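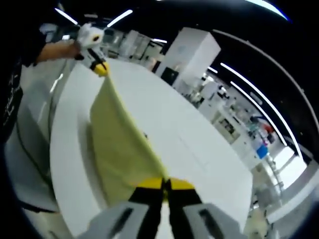
A pale yellow-green cloth stretched over a white round table.

How to wash and press table linen so that it lies flat

My mother kept her tablecloths in a drawer with a bar of soap, and every one of them came out with the same sharp folds, which stayed visible during the whole dinner. For many years I believed this was normal. Then I worked two summers in the linen room of a small hotel, and I learned that most wrinkles are made in the washing and the drying, before the iron is even warm.

This page is for cotton, linen and the usual mixed fabrics. For silk, for old lace and for anything with hand embroidery, please ask a person who knows that work.

What you need

A mild liquid detergent (I use the Gralteo one without perfume, but any will do)
White vinegar
A spray bottle with clean water
A steam iron
A thick towel
A cardboard tube, as long as you can find

Before washing

Shake the cloth outside. Crumbs that go into the machine become a grey paste and it sits in the hem. Look at the cloth against a window and mark the stains with a small safety pin next to each one, because when the cloth is wet you will not find them again.

Treat the stains by kind. For grease, put one drop of washing-up liquid and rub with a finger from the outside to the centre. For red wine, rinse with cold water from the back side of the fabric, then leave the spot in cold water with a spoon of vinegar for 30 minutes. For candle wax, put the cloth in the freezer, break the wax off, and take out the rest with brown paper and a warm iron. Coffee and tea usually leave with cold water if you are quick. If you are not quick, repeat the treatment and have patience. Never put a hot iron on a stain which is still there. It will stay for ever.

Take the pins out before the cloth goes in the machine. I have forgotten this once, and the repair man showed me the pin.

Washing

Wash at 30 degrees, or at 40 if the label allows it and the cloth is white. Fill the drum only to the half. A large cloth needs space to move, and if you push it in together with towels it will come out like a rope. Choose a low spin. Linen does not forgive a fast spin, and the creases that it makes are the most difficult of all.

Do not use fabric softener. It makes cotton feel nice but it leaves a film, and a napkin with this film will not dry your mouth properly. Half a cup of vinegar in the softener compartment is enough.

Drying

Take the cloth out as soon as the machine stops. Hold it by two corners and snap it hard. If another person is at home, ask for help: each takes one end, you step back until the cloth is tight, and you pull gently along the length, then from corner to corner. The diagonal pull brings back the shape if one side has become longer than the other. You can do it over a table so that the cloth does not touch the floor.

Hang it over two lines and not over one, so the weight is divided. Keep strong colours out of the sun. Bring the cloth inside while it is still a little damp to the hand. In October this can take the whole day where I live, in July you must check after one hour.

Pressing

Put the towel under the cloth, on the ironing board or on a table which tolerates heat and steam. Dark colours and embroidered borders are ironed from the wrong side. Begin in the centre and go to the edges, with long movements, and do not press the hems until the end. For a round cloth, turn the cloth and not yourself, and iron always from the middle to the outside. If you iron along the edge of a round cloth, it will stretch and make waves.

When some part has become dry, spray it, roll the cloth and wait for 7 minutes. The water spreads through the fabric and you will not have wet spots.

Leave the cloth open on a bed or a table until it is fully cool. If you fold it warm, you are ironing the folds into it.

Storing

Roll the cloth on the cardboard tube, with the right side to the outside, and cover it with an old pillowcase. If you have no place for tubes, fold it loosely and change the folding lines each time. Linen which is always folded in the same place will break there after some years. Do not use plastic bags, they turn white cotton yellow.

Questions from readers

Jovita Camacho wrote to ask if starch is necessary. For napkins that you want to fold in shapes, yes, a little spray starch on the wrong side. For a tablecloth I do not use it. If you do, wash it out before you store the cloth for a long time, as some insects like to eat it.

Another reader asked about the wavy edge on her Dastitz cloth, which is polyester. I have tried with low heat and a damp towel between the iron and the fabric, and it became better but not perfect. Polyester remembers the heat of the first bad ironing.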